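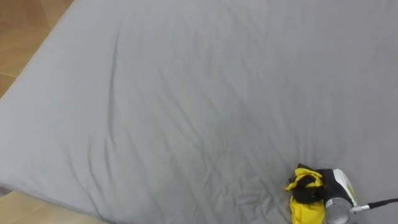
Gray sheet on, still wrinkled, with a yellow and black piece bunched up in one corner.

Folding laundry on the bed, the slow and friendly way
Posted Jan 19, 2024 by Kyu-ri Lim

I have folded clothes on the couch, on the ironing board, on top of the dryer (don't), and once on the hood of a car at a campground in March, and I keep coming back to the bed. It's wide, it's the right height for my knees if I kneel and only slightly wrong for my back if I stand, and you can't go to sleep until the job is finished!

Start with the sheet. Pull it toward you from the side you're standing on, then walk around and pull it from the other side. A plain, solid color is my favorite because a black sock disappears on a busy print. You don't need to iron it or tuck the corners. Lay both palms in the middle and push outward a few times, mostly where you plan to work. The far side can stay as rumpled as it likes.

Now bring over one piece. I mean one. My mother used to tip out the whole basket and I did the same for years, and by the time I got to the bottom everything had picked up a second set of creases.

If the piece comes out of the dryer in a ball, as stretchy two-color things always do at my house, find a seam before you do anything else. Hold the seam at two ends, lift, and give it one good shake. Then lay it down with the front facing the bed and smooth from the center to the hems. Fold one side in, fold the other side in to meet it, then bring the bottom up in thirds. Slippery fabric will try to open again, so turn it over and let its own weight hold it.

Set finished pieces near the pillow end, with the folded edge facing you. Small stacks, please. Mine lean once they get tall, and then I'm back to the beginning and grumpy about it.

Keep the floor side of the bed clear so the sheet can hang down freely. If you kneel on the hanging part, the whole top shifts and your stacks go with it (ask me how I know). And if your washer and dryer share the bedroom, carry things across a few at a time while they're warm, and leave the rest inside with the door shut.
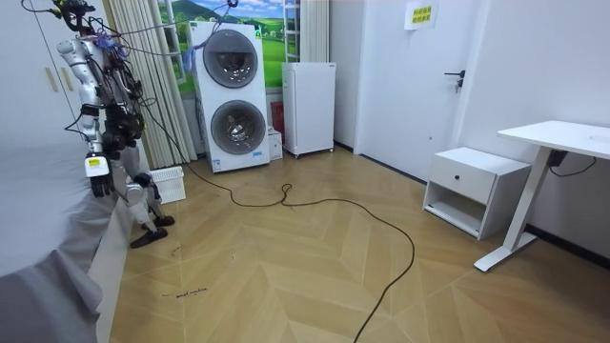

Jin-sol Choo wrote in to say that thirds never worked for her on anything slippery, and that she rolls those from the collar down and tucks the roll into the bottom hem. I tried it on two shirts last night and they held fine, though one came out looking like a burrito. She also starts with the towels to get the big things out of the way. I like mine last, when there's a row of small stacks to set them behind.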